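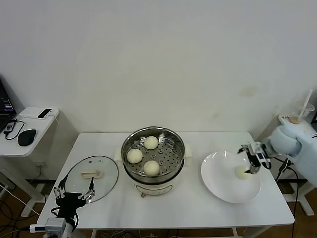 Muvstead, Montag, 7. Februar 2022

**Utbridge öffnet Robotiklabor für Besucher — Zweiarmiges System Zindedell arbeitet am Küchentisch**

Die Utbridge GmbH hat in der vergangenen Woche ihr Robotiklabor am Standort Muvstead für einen Nachmittag geöffnet. 70 Gäste aus Gemeinschaftsverpflegung, Pflege und Maschinenbau informierten sich über den Stand des Projekts Zindedell. In dem Projekt entwickelt Utbridge ein zweiarmiges Robotersystem, das einfache Handgriffe in Ausgabe- und Verteilküchen übernehmen soll.

Gezeigt wurde der Umgang mit gedämpften Hefebrötchen. Auf dem Arbeitstisch stand dafür ein elektrischer Dampfgarer mit gelochtem Metalleinsatz, daneben lagen der Glasdeckel und ein runder weißer Teller. Die Aufgabe: Deckel abnehmen, Brötchen einzeln greifen und auf dem Teller ablegen. Das System arbeitet dabei mit zwei unterschiedlichen Werkzeugen. Links ist eine mehrgliedrige Hand montiert, rechts ein Parallelgreifer mit zwei Fingern.

»Hefeteig ist für einen Greifer ein schwieriges Material. Er gibt nach, er klebt, und jedes Stück hat eine etwas andere Form«, erklärte Projektleiter Radymyr Mykhailiuk den Besuchern. »Mit einem Karton im Lager kann man das nicht vergleichen. Wenn die Finger zu fest schließen, sieht man das dem Brötchen an, und dann will es niemand mehr essen.«

Die Vorführung lief in Durchgängen zu je 17 Minuten, dazwischen konnten Fragen gestellt werden. Viele Gäste erkundigten sich nach der Reinigung der Greifer. Die Versuchsaufbauten in Muvstead sind reine Laborgeräte und nicht für den Kontakt mit Lebensmitteln zugelassen, die später verzehrt werden. Eine abwaschbare Ausführung der Finger ist in Arbeit. Auch der gepolsterte hellblaue Überzug am rechten Arm gehört zum Laborstand und wird in einer Küchenversion durch eine glatte Hülle ersetzt.

Weitere Fragen betrafen das Tempo. Eine geübte Küchenkraft ist nach Angaben des Projektteams derzeit deutlich schneller. Utbridge sieht den Einsatz deshalb zunächst dort, wo kleine Mengen über einen langen Zeitraum ausgegeben werden, etwa in den Abendstunden einer Pflegeeinrichtung.

**Aufnahmen für das Training**

Zindedell lernt aus aufgezeichneten Bewegungen, die von Mitarbeitern des Labors vorgegeben werden. Für die Aufgabe am Dampfgarer liegen bisher 500 Durchgänge vor. Die Anordnung auf dem Tisch wird dabei regelmäßig verändert — der Teller steht weiter vorn oder hinten, der Deckel liegt anders, die Brötchen sind neu verteilt. Weitere Aufgaben mit Schüsseln, Besteck und Portionsbehältern sind in Vorbereitung.

Partner des Projekts ist die Firma Kwok, die Dämpf- und Warmhaltetechnik für Großküchen vertreibt. Kwok stellt Räume für einen Praxistest zur Verfügung und berät das Team bei den Abläufen in der Ausgabe. Der Test soll im August beginnen und sieben Wochen dauern. Das System wird dort außerhalb des laufenden Küchenbetriebs und unter ständiger Aufsicht eingesetzt. Die Ergebnisse will Utbridge nach Abschluss in einem Kurzbericht veröffentlichen.

Ein zweiter Besuchstermin in Muvstead ist geplant. Interessierte Betriebe können sich bei der Pressestelle vormerken lassen. Die Teilnahme ist kostenlos, die Gruppengröße im Labor bleibt begrenzt. Für Berufsschulklassen sind nach Absprache eigene Termine möglich.

**Über Utbridge**

Utbridge entwickelt Greif- und Assistenzsysteme für Küche, Wäscherei und Kleinteilmontage. Entwicklung und Versuchslabor befinden sich in Muvstead.

**Pressekontakt**

Utbridge GmbH, Presse und Öffentlichkeitsarbeit, Muvstead

Abdruck honorarfrei, Belegexemplar erbeten.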